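The Box on the Bed

Finlay Cairns had rented the upstairs unit at Hillside for eleven years, and on 9 March 2018 he had until five o'clock to be out of it. The new place was across the river in Berge. It had one bedroom fewer and no attic.

The movers from Transide had taken the heavy things in the morning. They gave him a yellow slip with the job number on it, 3452, and told him to keep it until the truck was unloaded. He put it in his shirt pocket. After that it was just him and the back bedroom, which he had been leaving for last.

His daughter had slept there until she was fifteen and went to live with her mother. She was twenty now. She had called the night before and said he could get rid of all of it.

"All of it?" he said.

"Dad, it's kid stuff."

He started with the closet. Shoes, a raincoat, a bag of hangers. He worked through the desk and threw out the dried-up markers. He found a school lunch card with the number 681 on it and threw that out too, then took it back out of the trash and put it with the yellow slip.

The bed took longer. He pushed the bedding up in a bundle and sat down on the edge of the mattress. The red blanket was still there, the one with the stars. She had picked it out at the Vondden store when she was six and carried it to the register herself. He remembered that she wouldn't let the clerk put it in a bag.

The flat white box had been at the back of the closet shelf. He set it down on the blanket and looked at it for a while before he did anything.

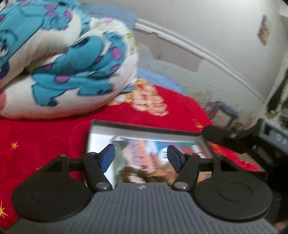 He knew what it was. They had bought it one wet weekend and never finished it. She had lost interest, or he had gotten a phone call, he couldn't remember which. It had gone up on the shelf to wait for another wet weekend, and there had been plenty of those.

He took out his phone and called her. She picked up on the fourth ring.

"I'm keeping the blanket," he said.

"Okay."

"And the white box. With the picture on the lid."

She didn't say anything for a second. He could hear a bus going by wherever she was.

"Is it all in there?" she asked.

"I haven't opened it."

"Well, don't open it. Bring it to the new place. I can come over next week."

He said that would be fine. He told her the buzzer didn't work yet and she should call from the street. Then he got up, folded the blanket around the box, and carried it down to the car.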